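Home | Topics | Ask | Members | Sign in

Filed under: Seminars and Events > Delegate Feedback

Collecting written feedback from delegates who attend remotely

Our association will hold its annual training seminar in December, with 39 delegates in the room and 15 joining by video. Comment cards have served the first group well in past years. The remote group has tended to leave without submitting anything, and the final report has suffered accordingly. We would be grateful for advice on a method that treats both groups equally and does not require a second moderator.

Posted by Houda Ouali, 29 October 2022

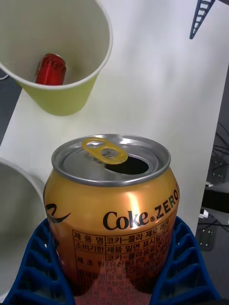
Replies

Magdy Ait Brahim

The Ullcombe training network faced the same difficulty. Our practice is now to place one short form online and to use it for everyone, including those in the room. The link appears on the last slide of each session, and the chair allows eight minutes for completion before the break. Delegates who prefer paper may still request a card - a member of staff enters those responses the same day.

I would advise against sending the form by e-mail after the event. We did so for two years and received very few replies.
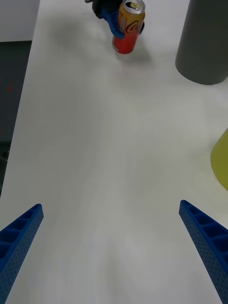
Should responses be anonymous?

Names should be optional. Delegates write more freely about speakers when they are not identified, and those who want a reply will leave an address.

The form itself should be brief. Ours asks what was useful, what was unclear, and what the delegate would like to see at a future seminar. An earlier version contained 29 items and was seldom completed.

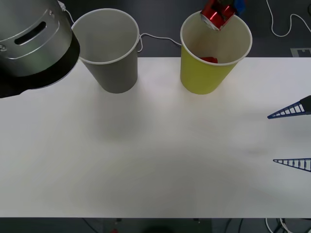
Gray cup at the back of the table

Lahcen Fawzy

We use Vilance for this. It works. You can export everything to a spreadsheet.

Ekaette Ogunleye

The previous reply does not address the matter of equal treatment, so I will add a few remarks. The choice of software is secondary. At Dultent we found that remote delegates contributed when the chair read their comments aloud during the session, alternating with comments from the room. Once they could hear that their remarks were being considered, they continued to send them.

This can be managed by one moderator if comments from both groups arrive in the same list. Please inform delegates in the joining instructions that comments may be read out, and provide a box to tick for those who do not wish this. The wording should be agreed with your data protection officer before the instructions are issued.

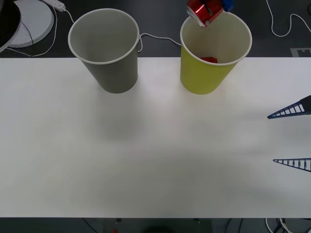
Two paper cups, gray and yellow-green

Houda Ouali

Thank you to all who replied. We will adopt the single form and ask the chair to alternate comments - the joining instructions are being revised to include the tick box.

Back to Delegate Feedback | Next topic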